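Suture software group, notes from the January meeting
Clolteo, upstairs room, 10.15 start

I'm on minutes again, so you're getting them the way I write them. If you want the formal version, please volunteer next time! Everyone from control and perception was in, and two people from the planning side dialled in from Drolwood with a line that kept dropping, so if I've missed a point from your end, mail me and I'll add it.

1. Last month's actions

The log rotation fix is in and the disk on the lab machine is no longer filling up overnight. The joint limit warnings have been moved out of the main console, which we all agreed was overdue (I'd stopped reading them altogether, and I wasn't the only one). The calibration write-up isn't done. That one's mine, and it's carried over again, sorry.

The licence question for Lockyer is closed. For anyone new, Lockyer is our replay and labelling tool, and we're keeping it in-house for now.

2. Thread tracking

We spent the biggest chunk of the morning on this. The tracker is fine when there's one clean strand and not much else going on. It gets muddled when the working thread lies near stitches that are already tied, as the tails are the same dark colour and more or less the same width, and the curve fitter is quite happy to hop from one to the other and carry on as if nothing had happened.

I'd put the pad view up on the big screen so we were all arguing over the same thing. 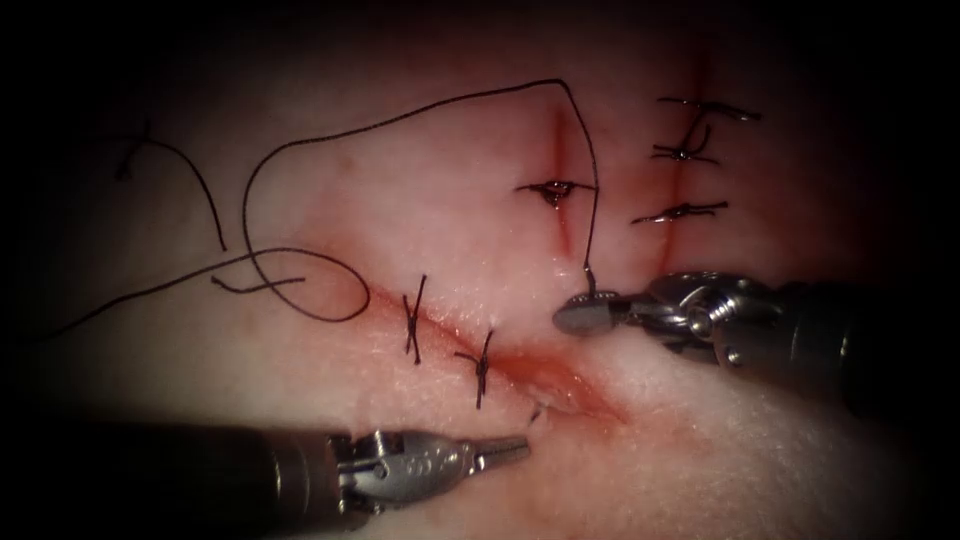 The suggestion from perception is to stop fitting one curve from end to end and build it up in short pieces instead, with a cost for any join that turns too sharply. I liked this, but control pointed out that the thread really does turn sharply sometimes, especially where it's being pulled up off the surface, so a flat penalty would throw away good joins along with the bad ones. We went round this a few times. Where we ended up is that the penalty should be softer near a grasp point, and that we'd take the grasp point from the arm's own kinematics and leave the picture out of it.

There was also a long side chat about shadows. Where the thread lifts, it drops a faint shadow on the pad, and the old detector sometimes draws a second thread there. A brightness threshold helps in the middle, where the light is good, and makes a mess of things towards the dark edges. Somebody proposed normalising the lighting first. Somebody else said we tried that in the autumn and it turned the darkness into porridge. We did try it, and I can confirm the porridge.

Agreed: short pieces, softer penalty near the grasp, no lighting normalisation until we've got numbers for the rest.

3. Labelling

We have 858 labelled clips in Lockyer, and 171 of them have been flagged as needing a second look. Most of the flags are the same complaint, which is that the labeller couldn't tell whether a crossing strand was a tied stitch or just thread lying over the cut. I had a go at a few of them myself over lunch last week and it's harder than it sounds.

So we talked about whether "stitch" should be one label at all. The proposal is to have "tied" (there's a knot we can see), "crossing" (thread goes over the cut and there's no knot visible) and "unsure". Planning asked, quite fairly, what they're meant to do with "unsure". The answer for now is that the planner treats it as occupied and picks another entry point, and we log it so we can see how often it comes up.

We opened one up on the screen to try the new labels out as a group, and it took us far longer than it should have.
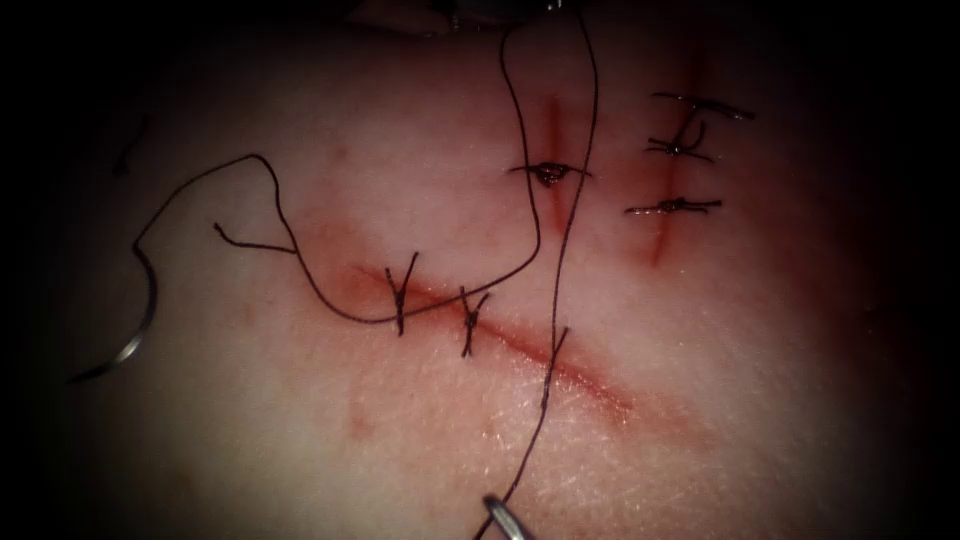 The other thing that came up was loose ends. The current guide tells labellers to mark both ends of every strand, and that falls over as soon as a strand leaves the view. People have been putting the end marker at the border, so the training data is full of thread that apparently stops dead at the side of the picture. From now on we use an "exits view" marker. I'll rewrite that page of the guide and put proper examples in it this time.

Needle labels: keep them as they are, with the tip and the attachment point marked separately. Perception would like a third point halfway round the curve, to help with pose when one end is in shadow. No objections, but we don't want to go back over the old clips for it, so it's for new ones only.

4. Planner and arm coordination

The planner still works out one arm's path at a time and then checks it against the other. It's safe enough, but it's slow, and when the two tips have to come close together it tends to give up and back both of them off. Drolwood have been trying a joint version in simulation and they're pleased with it. I asked what the catch was and the line dropped, which got a laugh in our room.

When they came back, the catch was the time budget. We've asked for a plan in 200 milliseconds and the joint version goes over that whenever the thread is included as something to avoid. Without the thread it's comfortably inside. There was a bit of a debate on whether the thread needs to be in there at all, given that it's soft and we often want to touch it anyway. Control's view (and mine, for what it's worth) is that it should count for the shafts and wrists and be ignored for the jaws. Drolwood will try that and bring timings next month.

5. Vimumance release

Version 6 of Vimumance is nearly there. The new message format is in and the viewer reads it, but the replay bridge to Lockyer is still on the old one, so please don't update the lab machine until I've said it's all right. I know it's tempting!

The only change you'll notice day to day is the stop behaviour. If tracking confidence drops during a move, the arms now hold position and wait for a person, where before they carried on to the last good target. A couple of people worried this would mean a lot of stopping. It might. We'd like to see it run before fiddling with the threshold.

6. Any other business

The naming of branches came up again. Please put the module first. "fix2-final-new" tells me very little at half past eight in the morning.

The big screen needs a longer cable, and I'll order one.

Actions

Perception: short-piece curve fitting with the softer grasp penalty, first go by next meeting.
Perception: add the third needle point to the template for new clips.
Control: send grasp point from kinematics on its own topic.
Drolwood: timings for the joint planner with thread ignored at the jaws.
Labelling: start on the flagged clips once the guide is updated.
Me: labelling guide, calibration write-up (yes, really), replay bridge, cable.

We stopped at 12.20. Next one is in February, same room.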